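How often should gripper pads be cleaned when the job is cloth?

Posted by Emese Lakatos, April 2026

We have two arms folding and sorting light fabric at Gernstead. Our written rule says "clean pads as needed," so they get cleaned when a manager walks by. Is there a sensible interval, and does it belong in the safety sheet or the maintenance sheet?

Ama Tsikata
Maintenance sheet. Put it in the safety sheet and people will sign it without reading it, as tradition demands. Ours says to look at the pads at every shift change and wipe them every 111 picks, a number chosen by a man who has since retired. Stop the arm first and lock it out. Yes, even for one thread.

Jonas Aigner
just use tape

Akosua Ayaaba
Tape is fine for lint, less fine as a policy. I'd write the rule by condition: if you can see fibers on the gripping faces, the pads are due, whatever the counter says.

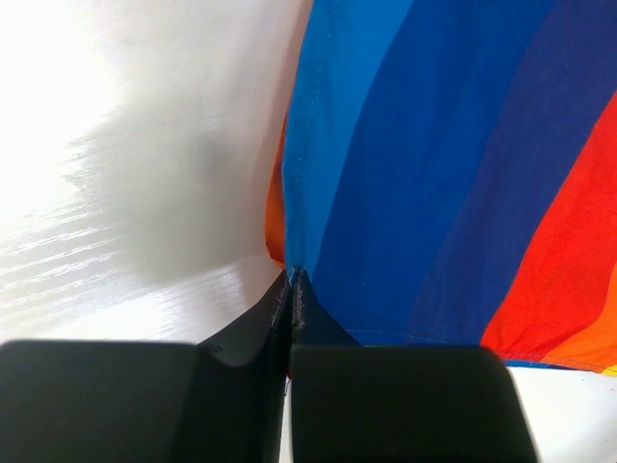
Write down who looks, too. "The operator" means everyone, and everyone has gone to lunch. We name a person per shift and keep the log next to the stop button — it's the only spot people can find without help. And bag what you pull off. Too many threads in a week may mean the pad edges need checking, or the grip force is set for something tougher than cloth.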